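Cables and drawers around a small desk

Start with the power strip. Switch it off, unplug everything and lay the cables out straight on the floor. Anything you can't match to a device goes in a box for a month. If you haven't gone looking for it by then, pass it on.

Label both ends of what's left. Masking tape folded over into a flag works fine, and a ballpoint holds up better on it than felt tip.

If the desk has a cable hole, run the lamp cord down through it and leave enough slack to move the lamp from one corner to the other. Tighten the clamp by hand only – pliers will dent the top.

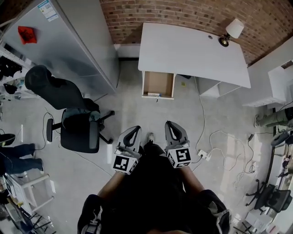
Next, get the strip off the floor. Two screws into the underside of the desk will hold most strips with keyhole slots on the back. Check the thickness of the top first and pick screws that stop well short of it. On a brick wall you need a masonry bit and plugs, and the underside of the desk is usually less work.

Gather the spare length into loose loops and tie them with hook-and-loop tape. Don't wind them tight. Keep the loops away from chair casters, which will chew through the outer sheath over time.

Drawers come last. Pull the drawer all the way out, empty it and wipe the runners with a dry cloth. Small boxes without lids make good dividers. Put the things you use every day at the front and the spare bulbs and batteries at the back. If it still sticks, rub a candle stub along the runners and slide it in and out a few times.

Allow roughly 2 hours for the whole job, more if you're drilling into brick.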